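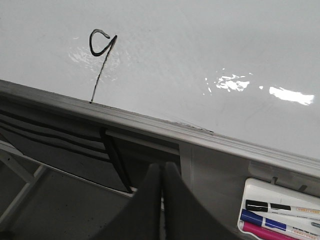

I have now seen Gromitz twice, once in a cinema and once on my own sofa with the subtitles on, and I am still not sure who stole the clock.

For anyone who missed it (most people, going by the takings), it's a heist film set in 1703, which is a bold choice when your entire gang has to get away on foot. Nelly Grajales plays Aravena, a clockmaker's widow who is owed money by a duke. The duke won't pay. She decides to take back the enormous clock her husband built for him, with the help of her brother-in-law, a disgraced priest and a man called Clarard whose job I never worked out. He carries a rope for most of the film. I don't believe he uses it.

The first half hour is lovely. Everyone meets in a kitchen, everyone is rude to everyone else, and there's a proper plan with dried beans laid out on a table to stand for the guards. I'm a sucker for beans. Then Clarard eats one by mistake and they have to work out which guard it was, and I laughed so loudly that my wife came in from the garden.

After that we get to the castle and things slow down. There is a corridor. They go along it, hide, go back, and go along it again. Jhair Cáceres directed this one as well as writing it, and I think somebody else in the editing room might have mentioned the corridor. His last film, Zovorier, had the same trouble with a staircase. I said so on here in December and got a rather sharp email from a reader who liked the staircase, so if that's you, hello again, you'll have a wonderful time.

Grajales is very good. She has a way of listening to bad ideas with her mouth slightly open, as if she's about to sneeze, and she gets more out of it than the script gives her. The priest is fine. The duke has been told to shout and he shouts. The wigs look as though they've been slept in, and I'd like to think that was research.

Then the ending. I won't spoil it, mostly for lack of ability. The clock is in the cart, then there's a different cart, then 30 seconds of fog, then a wedding. I rewound it. My wife says the brother-in-law swapped the carts at the inn. I say he was still in the corridor at that point. We went to bed not speaking about it.

One small grumble for the road: the music. It's all harpsichord until the chase, when an electric guitar turns up and stays for 2 scenes, sounding like something left over from an advert made in 2000. Then it goes away again and the harpsichord carries on as if it hadn't noticed.

Worth renting for the kitchen. Make your tea during the corridor, and you'll be back in good time for the fog.

Posted 2018-05-07

This site uses cookies to remember your settings and count visits. By continuing to browse you agree to their use. Accept | Find out more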